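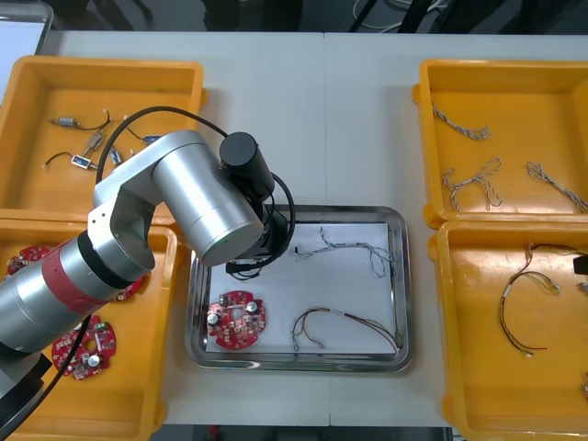

4. Preparing and recording a sorting trial

4.1 Purpose

This section covers table layout and recording for the Sarer sorting task. The task measures how well a policy assigns mixed electrical parts to the correct tray when the parts are tangled, overlapping or resting at odd angles. Read Section 3 (Arm homing and limits) before continuing. Revised December 2022.

4.2 Layout

The steel tray is the source. It sits at the center of the table, lined with white paper. The four orange-yellow trays are the targets, two on each side:

Upper left: short wire leads with metal connectors
Lower left: round red circuit boards
Upper right: gray-and-white twisted harnesses
Lower right: multicolored harnesses

Target trays are not emptied between episodes in a block. Parts already in a tray serve as the visual cue for its class, and the policy receives no other label. Every target tray must hold at least one part of its class before the first episode.

4.3 Setting the table

1. Place the steel tray between the left and right pairs.
2. Fit a fresh sheet of paper. It must lie flat and stay inside the rim. Replace it if it is creased.
3. Seed the target trays as listed in 4.2.
4. Draw a source set from the Darlow list. A set may repeat a class.
5. Drop the parts into the steel tray from a low height. Do not straighten harnesses or turn boards face up.
6. Check that no source part overhangs the rim. Parts in target trays may overhang.

NOTE: The steel rim is reflective. If the depth view shows holes along the rim, lower the overhead light before changing any camera setting.

CAUTION: Trace the arm cable by hand from the elbow to the gripper. A cable that hangs low over a target tray can drag parts out of it. Re-route the slack if it touches a part at the home pose.

4.4 Recording an episode

1. Clear the workspace and release the stop button.
2. Start the Silex logger and wait for the ready tone.
3. Enter the block number and the set number.
4. Move the arm to the hover pose above the source tray. The gripper must be open and clear of the rim.
5. Start the episode. The policy picks one part at a time.
6. Do not reach into the workspace. If a harness snags, press stop and mark the episode as "snag".
7. End the episode when the source tray is empty or the step limit of 1000 is reached.
8. Score each part by the tray it rests in. A part that lies across two trays scores zero.

CAUTION: Harness ends can catch under a board and lift it. After 2 snags in the same block, stop the block and inspect the fingertips.

4.5 Reference result

The Mahmoudi baseline was recorded in October over 542 episodes with the layout above. Boards were the most reliable class. Most errors came from multicolored harnesses picked near the connector, where the free end swung across the rim during transfer. Grasping nearer the middle of the bundle reduced this error but made the motion slower.

Run 3 baseline episodes before testing a new policy. If the scores differ from the stored baseline log, repeat the camera check in Section 3 and reseed the target trays.

4.6 Closing a block

1. Return the arm to home and press stop.
2. Save the log and confirm that the file size is not zero.
3. Return all parts to their bins by class. Set aside any lead with a bent connector.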